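Breakfast habits among first-year students at Thammasiri College

Project report, Food and Society module
Group members: Jintana Khamphan, Manee Luangrath, Mackenzie Perron, Kittipong Boonchu
Supervisor: Buppha Thaweesak

1. Background

Our group wanted to find out how first-year students eat in the morning once they have moved away from home. Most of us had changed our own habits in the first term. Two of us had stopped eating breakfast on teaching days, and one had started buying it from the kiosk by the library. We thought a small survey would show whether this was common in our year.

The topic was agreed in September. We had first planned to look at all meals, but our supervisor advised us to keep to one.

2. Method

We wrote a questionnaire with 16 questions and handed it out in the two first-year halls, Dulludov House and Fimetti House. We got 64 completed forms back. The questions covered what people ate, when they ate it, how much they spent and whether they ate alone.

After that we asked 12 of the students to keep a diary for one teaching week. They wrote down the time and contents of each breakfast, including tea and coffee. Three diaries had missing mornings and we left those mornings out of the results.

Jintana and Manee did the interviews that followed. Mackenzie entered the forms into a spreadsheet, and Kittipong checked the entries against the paper copies. He found a few mistakes in the spending column, which were corrected before we made the tables.

3. Results

Breakfast was skipped most often before nine o'clock lectures. Students who had a late start nearly always ate something, even if it was only cereal. Those living in Dulludov House, where the kitchens are larger, cooked more often than those in Fimetti House, where there is one hob for each corridor and a queue for it in the morning.

Toast was the most common food in the diaries. It was eaten plain, with butter or jam, or with an egg when there was time. Several students said that eggs were the first thing they had learned to cook for themselves. Rice with leftovers from the evening before came second, followed by cereal and then fruit.
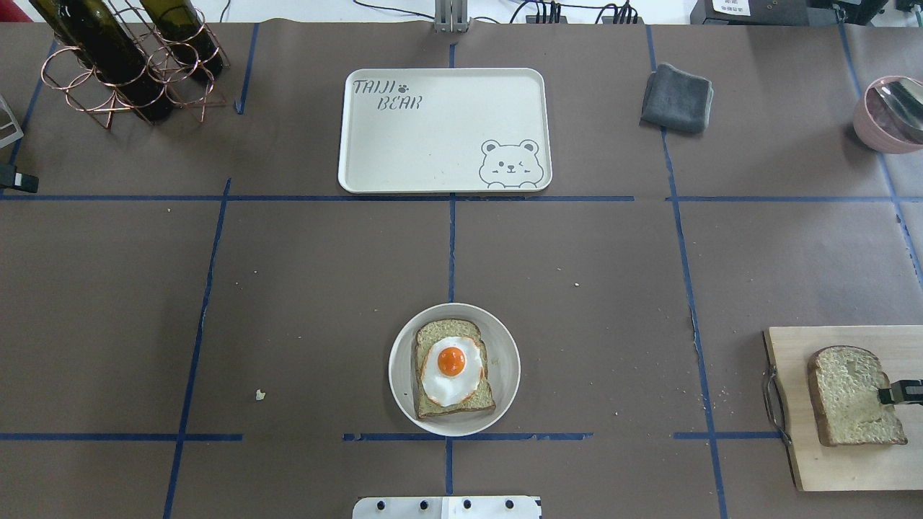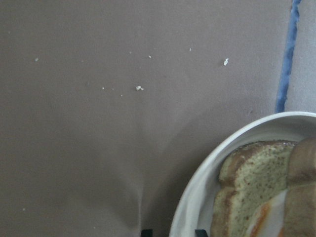 Figures 1 and 2. Egg on toast (first picture) and crumbs on the tabletop (second picture).

Cost mattered less than we had expected. Only a few students gave money as their main reason for going without, and most of those bought lunch early instead. Lack of time was the usual answer. In the interviews people also mentioned shared fridges, food going missing and not wanting to wash up before leaving.

Students who ate with someone else ate more regularly. One diary keeper had breakfast with her neighbour every morning of the week and did not miss a day. Another ate at his desk and wrote "biscuit" four times.

4. Problems with the study

The sample is small for a first year of 1,000 students, and we only asked people in halls. Students who live with their parents may give quite different answers. The question about portion size was badly worded, as some people answered for one day and others for the whole week, so we have not used it.

Keeping a diary may also change what a person does. Two of the students told Manee they had made more effort than usual during the diary week.

5. Suggestions

We would suggest that the college look at the kitchens in Fimetti House first. A second hob on each corridor would shorten the morning queue. The Fovance café could also open half an hour earlier, which was asked for on many of the forms.

If the project is repeated, the diary should run for two weeks and include the weekend. The blank questionnaire is in Appendix A and the spending table is in Appendix B.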